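**Mosoti to replace water meters across Wustoscombe starting in December**

WUSTOSCOMBE – Mosoti, the contractor that maintains the Wustoscombe water network, will begin replacing household meters in December under an agreement with the supplier, Vidum.

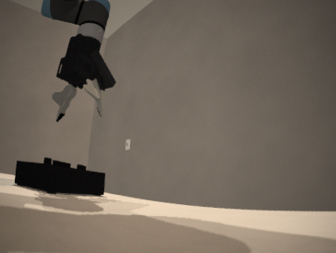 The first phase covers 56 streets on the north side of town and more than 1000 properties. Existing mechanical meters will be removed and replaced with the Stidum ultrasonic meter, which has no moving parts and measures flow by timing a sound pulse sent through the water in both directions.

Each replacement requires the supply to the property to be shut off. Residents will receive a letter with a time slot, which can be changed by phone. Access to the home is needed only where the meter is fitted indoors – in most cases it sits in a chamber at the property line.

"The old meters lose accuracy at low flow, so a slow leak on the customer side can go unrecorded for months," said Shabani Kioko, network engineer at Mosoti. "The new unit registers flow down to 2 liters an hour and stores daily readings for 120 days."

Readings will be collected by radio from a passing vehicle. The meters do not transmit continuously and do not control the supply. Billing dates and rates are unchanged, and there is no charge for the replacement.

The final reading from each old meter will be left on a card at the property. Customers who disagree with the reading should contact Mosoti before the next bill is issued. Removed meters will be kept in storage until that bill has been paid.

Streets on the south side will be scheduled after the first phase is complete.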